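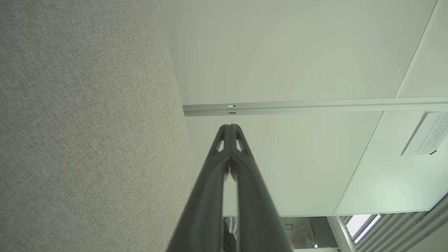 About Romametti

Romametti looks after team clothing for amateur basketball clubs and school programs. We collect uniforms at the end of a season, wash them, check them, fold them and send them back as complete sets. We also store sets over the summer for clubs that have no closet of their own.

The company started with one league and one folding table in the back of a print shop on Tranis Street. We now handle uniforms for 14 clubs and have our own floor in the Lendbridge building, with the laundry downstairs and folding upstairs. At the end of a season there are some 900 pieces in the building at one time. Returns are busiest in June.

Folding is done on padded, fabric-covered surfaces. Garments stay put on them, and printed lettering does not get dragged over a hard edge.
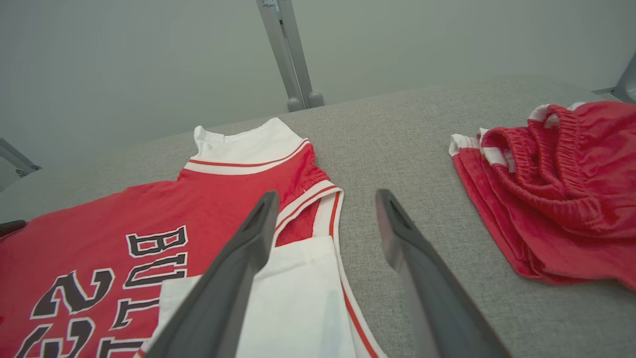 Jerseys

A jersey is laid out flat first. We straighten the collar, then the armholes, and smooth the body from the shoulders down. Wrinkles across the chest are worked out by hand. We do not iron over names, numbers or team lettering.

The sides are folded in to the width of the collar and the bottom is brought up once. We keep the number of folds low so the lettering has fewer creases when the box is opened. Striped trim is checked for loose stitching before the jersey goes on the pile.

Shorts

Shorts are folded lengthwise, one leg over the other, with the waistband at one end. Elastic waistbands are left gathered and never pulled flat. Drawstrings, if there are any, are tucked inside. Each pair then goes with the jersey of the same size.

Packing and storage

Sets go into flat boxes labeled with the club, the size and the season. Smaller orders travel in Hayat bags, our reusable zip bags, which clubs hand back with the next return. Missing or damaged pieces are listed on a sheet inside the lid. Repairs are quoted separately and we ask before doing any sewing.
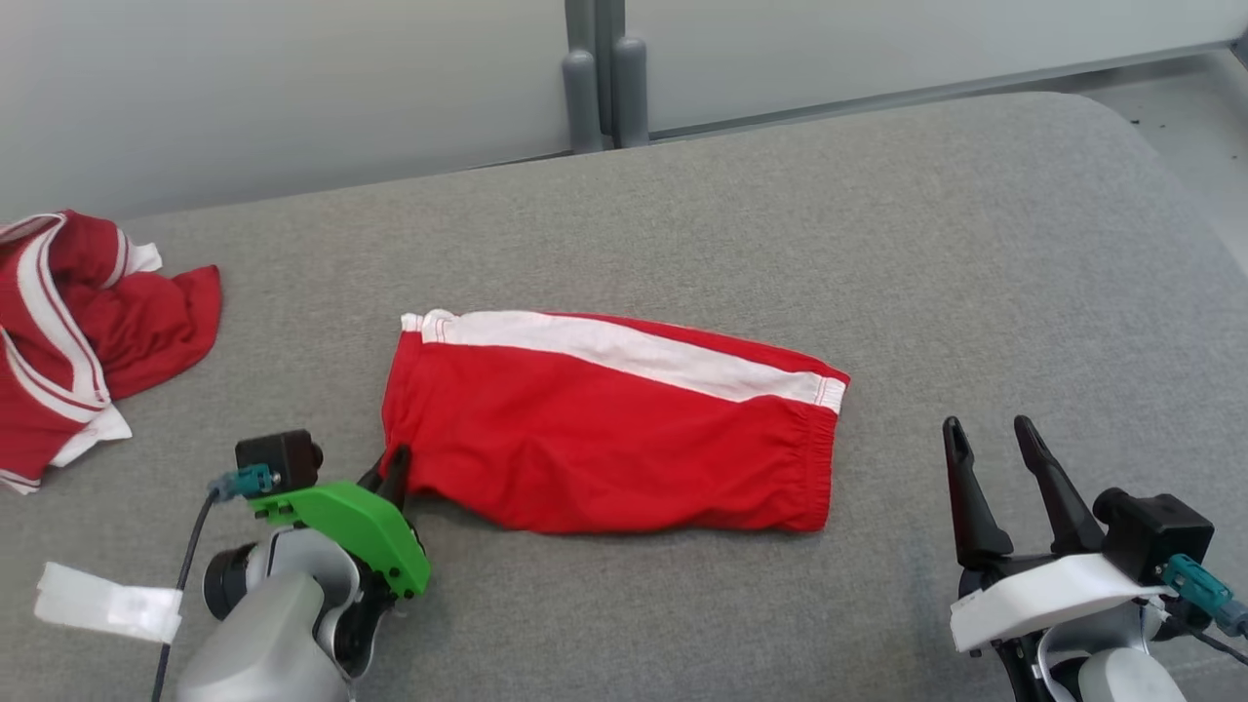
Can we send jerseys and shorts that are not folded or sorted?

Most clubs do. Put everything in a bag with the club name on it and empty any pockets. We sort by size when the bag comes in.

Visiting us

Drop-off is at the side entrance of the Lendbridge building, floor 2, room 423. Please call ahead for more than one team.

Page updated Apr 3, 2023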